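## Projektbericht: Ordnung und Wiederfinden in privaten Haushalten

Bearbeitet von Xiaoqing Gu und Shuzhen Deng

### 2. Vorgehen

Wir haben im November eine Online-Umfrage zum Aufbewahren von Haushaltsgegenständen durchgeführt. Der Fragebogen lief über Priltico und war drei Wochen offen. Von 692 angeschriebenen Personen haben 63 geantwortet. Vier Bögen waren unvollständig – ausgewertet wurden also 59.

Gefragt wurde nach Möbeln, nach festen Plätzen für Dokumente, Werkzeug und Batterien und danach, wie oft im Monat etwas gesucht wird. Die Antworten zur Suchdauer sind Selbsteinschätzungen.
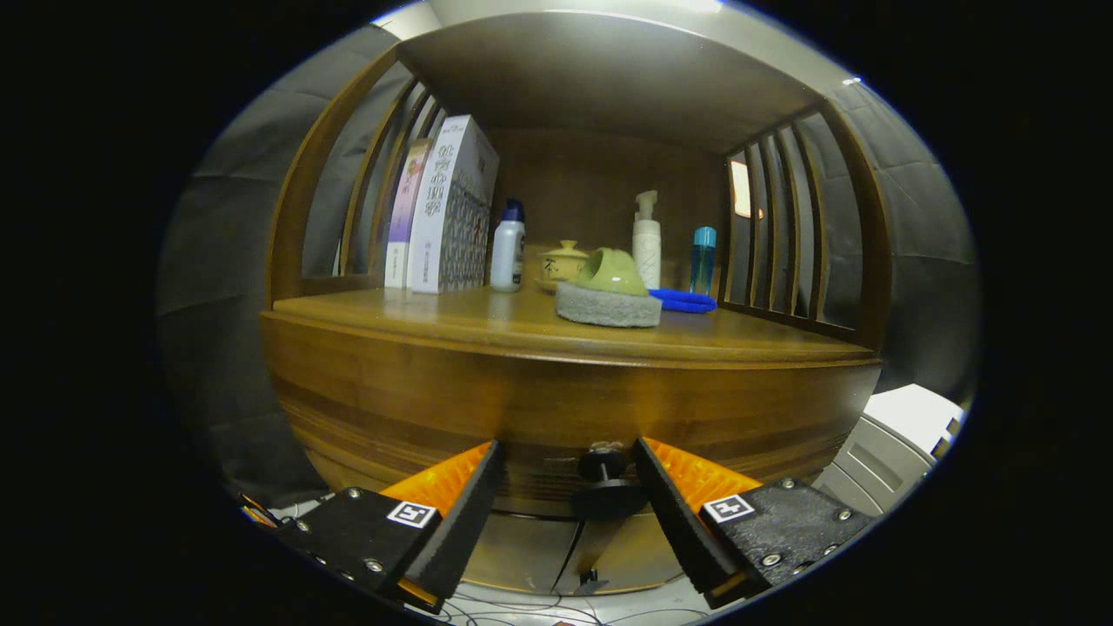

Die offenen Antworten haben wir getrennt voneinander codiert und danach verglichen. Abweichungen gab es vor allem bei der Kategorie »Sonstiges«, die wir deshalb in »Erinnerungsstücke« und »Kleinteile« geteilt haben.

### 3. Ergebnisse

Am häufigsten gesucht werden Kleinteile, danach Dokumente. Wer Schubladen oder Fächer beschriftet, gibt kürzere Suchzeiten an. Bei der Wohnungsgröße fanden wir keinen klaren Zusammenhang.

### 4. Einschränkungen

Der Rücklauf ist niedrig, und die meisten Befragten sind Studierende. Ältere Haushalte fehlen fast ganz. Frage 3 war missverständlich formuliert – sie wurde teils auf den Keller bezogen, teils nicht. Für eine Wiederholung würden wir sie aufteilen.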